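Stop counting the demos and look at the hands

Spent most of May at Jultcombe, in the room above the old Prosser workshop, teaching two arms to do things a bored teenager could do. Have come away with an opinion. Here it is, badly ordered.

The way most people now show a robot a job is by driving it. You hold a pair of handles, or wear something on your fingers, and the arm copies you while a recorder runs. Do that a few hundred times, hand the lot to a learning program, hope. The other way is older -- you take hold of the arm itself and push it through the move. Kinaesthetic teaching if you want the grant. Hand-dragging if you don't.

Both camps argue about the kit. Latency, handles, glove or no glove. Hardly a word about who is driving and what they do when it starts going wrong, and that's where I think the money and the patience should go.

Take assembly. Putting a rod through a plate looks like one movement if you're a person. You've got skin. You feel it catch, you back off a hair, you try again, and all of it happens below the level where you'd notice. Put the same person behind a remote and every bit of that has to be done by eye, through a wrist camera, in simulation very often, with a close-up and not much else to go on.
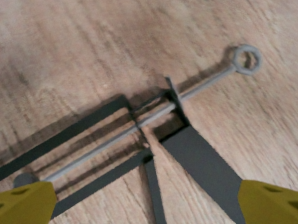

What does an operator need before they're any good at this?

A few days of being bad at it, a task they understand, and somebody who lets them throw the bad runs away only after looking at them.

That last bit matters more than the rest. At Jultcombe we logged 1782 runs and the first thing anyone wanted to do was bin the failures. Tidy set, nice smooth arcs, straight in first time. And what do you get? An arm that is lovely right up until it is 4 millimetres out, and then has no idea on earth what to do, because not one person ever showed it being 4 millimetres out.

Tudur Maddocks was our best driver by a mile and also, on paper, our worst. Slow. Fussy. He'd approach, stop, go round the other side, come in again. His runs averaged 38 seconds when the rest of us were well under that. The spreadsheet hated him. Knut Kramer, who keeps the spreadsheet, wanted him moved to labelling. But the version trained on Tudur's runs recovered from a bad start far more often than the one trained on mine, and I'm quick, I'm proud of being quick. Annoying.

So: pay for time spent, not for runs finished. I'd put that on the wall. Piece rates are everywhere in this work and they get you exactly what you'd expect, people hurrying through the fiddly part to get to the end. Fosusero, who run the remote desks we hired, pay by the finished run and were quite open about it. I can't blame the operators. I'd do the same at that rate.

Second grumble. The room. There's a habit of setting up a practise bench as if the job will always happen on that table, with that light, with the same stuff lying in the same spots. We did it too, for a week. Then somebody shifts a tool and the thing falls over, metaphorically (once not). If you're in simulation there is even less excuse -- moving a pencil costs nothing. Move the pencil. Move the shelves. Swap which arm does the holding.
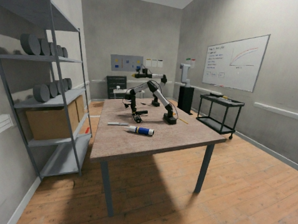 Livatgate Column
by Tudur's quick colleague

Two arms make all of this harder and I don't see it said enough. One person driving two arms is doing something like patting their head and rubbing their stomach, with a delay. What you see in the logs is that people park one arm. It grips, it sits, the other does the work. Fine for some jobs. But the program learns parking as well, and then you wonder why your clever two-armed machine behaves like a one-armed machine with a clamp.

Hand-dragging doesn't save you here either. You've only two hands yourself, and once they're both on the arms your body is in front of the camera and your own strength is doing half of the aligning. The forces in the recording are yours. I liked it for rough positions, hated it for anything that had to fit inside anything else.

I should be fair to the other side. There's a decent case that drivers won't matter in the end, that with enough runs the sloppy ones wash out. Knut believes it. He has a figure, 3900 runs for a task of our sort, and past that he says you could put anyone in the chair. Maybe. He hasn't got 3900 and neither has anybody else in the building, and meanwhile the bad habits are going in at full strength.

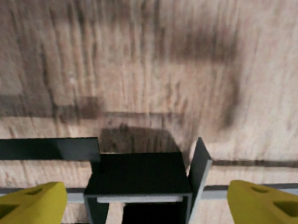
And bad habits are sticky, that's my real worry. A person who learns a job from a careless teacher can unlearn it, they watch someone better, they get embarrassed. The arm doesn't get embarrassed. It will do my lazy little wrist flick for ever unless someone goes back through the recordings, finds it and takes it out, and going back through recordings is the job everyone is suddenly too busy for around four in the afternoon.

What I'd ask for, if anyone's handing out budgets. Train drivers properly and keep them, don't rotate them out just when they've stopped being clumsy. Let them see what the trained arm does with their runs; ours weren't shown for the first fortnight and it changed how they drove straight away when they were. Mark the recoveries in the log as recoveries so they dont get swept out with the rubbish. And sit the person who designs the task in the chair for a morning before anybody else has to do it. I've seen tasks rewritten by lunchtime that way.

Tudur's still driving, by the way. Still slow.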